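# Chapter 8: What Did the Robot Learn?

By this point in the course your team has a score. It may be a good one. The class that tested these lessons in June ran its tidy-up program 368 times in a simulated home, and 207 of those runs were marked as successes. The students wanted to print the number on a poster. We asked them to wait.

A score tells you how often a checker said yes. Someone wrote that checker, often late and in a hurry. In the Trolora unit, a toy counted as "put away" if its center crossed a line on the floor, so a program could earn full marks by shoving it. Two teams had done that without knowing it.

The rooms deserve the same suspicion.

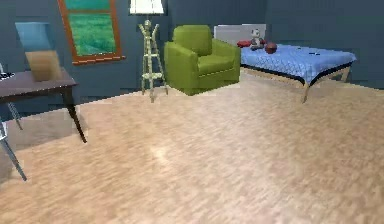
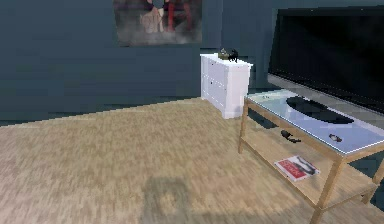

Ask what a program could get away with in a home like this. If a team tests only with a ball on a blue blanket, does its program find balls, or does it find anything that isn't blue? A glass tabletop is worse. Reflections are hard on cameras, and a simulator may draw them more kindly than a real lamp and a real table would. We don't know how much more kindly, and neither does the Stedix handbook, whatever its cover promises.

Some clubs will tell you that 100 more runs settles the matter. It settles very little if all 100 use the same room.

**Before you read on**

- Find the lines in your code that decide a run has succeeded. Copy them into your notebook.
- Write down one way to pass that check while doing the job badly.
- Move one piece of furniture, run the program again, and record the score even if you dislike it.

Section 8.1 starts with the checker.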